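Paloma Tillman
3 Apr 2026

1/ Our paper on the cold-shock protein from the Paterson soil isolate is finally out as a preprint. Short thread on what we did and what we still don't know.

2/ The protein is small, 7 kDa, and binds single-stranded RNA. We had the sequence in January but no crystals. Myrtle Strickland set up 494 conditions by hand and one gave needles. Optimizing the pH turned them into plates.

3/ Structure was solved by molecular replacement. The fold is the usual five-stranded barrel. The loop between strands three and four is longer than in its relatives and sits over the binding face.

4/ Tavion Begay did the NMR. The loop moves a lot in solution, so the closed position in the crystal may be a packing effect. We say so in the discussion. Please don't cite us for a closed state.

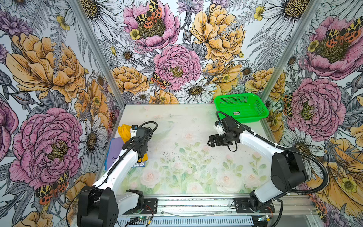 Two arms, yellow cloth and a purple garment on the rose-print tabletop.

5/ Binding: tight for U-rich 10-mers, weak for everything else we tried. Cutting the loop back costs over half the affinity. We did not test DNA. A reviewer will ask, and the oligos are on order.

6/ Growth data are in the supplement. The knockout grows normally at 30 degrees and lags badly in the cold. Putting the gene back on a plasmid fixes most of the lag, though not all of it. We don't have an explanation for the remainder.

7/ Coordinates and chemical shifts are deposited and will be released with the journal version. If you need them before then, email me and I'll send the files. Raw diffraction images are large, so bring a drive or be patient.

8/ Thanks to Sânziana Bogdan for the plasmids and for reading three drafts. The 500 MHz time came out of our own lab budget, so there's no grant number to look for.

9/ Correction to post 3: the longer loop is between strands four and five. It's right in the preprint.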